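How a robot learns from a tool you hold in your hand
Robots at Work, part 6
Reading time: short. Words in capitals are explained at the end.

A robot arm does not know how to pick up a cup. Someone has to give it the information. There are several ways to do this, and this page explains one of them. It was tested in a project called Grurkby, which looked at one question: can a robot learn a job from people, if no robot is there while the people do the job?

The old way

In the old way, a person steers the robot arm from a distance with a set of controls. The arm moves, the computer records each movement, and later the robot practises with the recording. This works, but it is slow. The person has to think about the controls as well as the job. The robot also has to stay in one room, because it is heavy and bolted down.

The new way

In the new way, the person holds the robot's "hand" without the rest of the robot. A robot hand of this kind is called a GRIPPER. The person squeezes the handle, the gripper closes, and the person does the job with it. A camera fixed to the gripper records what is in front of it. The computer keeps the pictures and works out how the gripper moved between them.

Later, a gripper of the same shape is fitted to a robot arm. The arm then sees the world from nearly the same place as the camera did when the person was holding it. That makes the recordings useful to the robot.

What the camera sees

A camera on a gripper looks at things from very close to the gripper itself. It has a wide lens, so it takes in a lot of the room too. A large part of every picture is always filled by the gripper. This is useful, because the computer always knows where the gripper is in the picture.

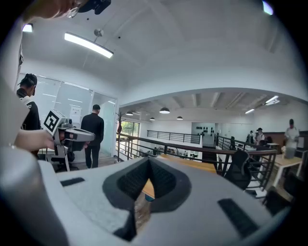
Both pictures come from a camera on a hand-held gripper. The large grey shape at the bottom is the body of that gripper, and the dark V in the middle is its padded part. A second gripper, in someone's hand, is on the left in the first picture and on the right in the second.
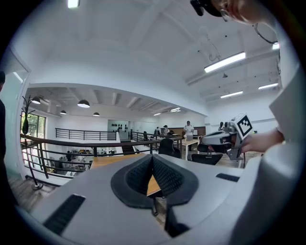 Why there are black and white squares

A black and white square pattern on a gripper is called a MARKER. People can read letters. A computer can read a marker. Each marker has its own pattern, so the computer can tell one from another.

A marker also tells the computer about position. If the marker looks small, it is far away. If it looks squashed to one side, it is tilted. The computer knows the true size of the marker, so it can work out the distance and the angle. You can try this with a playing card. Hold it flat in front of your face, then turn it slowly. The shape you see changes, but the card does not.

The test

The Grurkby team chose one job: put a cup on a saucer with the handle pointing to the right. They compared two robots of the same type.

The first robot, Stakach, learned from recordings made by steering the arm. The second robot, Pastor, learned from recordings made with hand-held grippers. Each robot then tried the job 49 times. The cup started in a different place each time.

To make the test fair, three things were kept the same:
- the cup and the saucer
- the table height
- the number of hours people spent making recordings

The result

Stakach did the job correctly 24 times out of 49. Pastor did it correctly more often than that, and most of its mistakes were of one kind: the cup reached the saucer but the handle pointed the wrong way.

The team thinks the number of recordings made the difference. In the same hours, people with hand-held grippers finished many more recordings than people steering an arm. The test does not prove this. To check it, both robots would have to learn from an equal number of recordings. That test has not been done yet.

What the method cannot do

A person can bend and reach in ways that a robot arm cannot. If a recording contains a movement that is impossible for the arm, that recording has to be left out.

A camera also cannot feel. It does not record how hard the gripper is pressing. For a cup this matters a little. For an egg it matters a lot.

Words to know

GRIPPER: the part of a robot that holds things.
MARKER: a printed pattern that a computer can recognise and measure.
RECORDING: the pictures and movements saved while a job is done once.

Next in this series: part 7, How a robot knows when to stop.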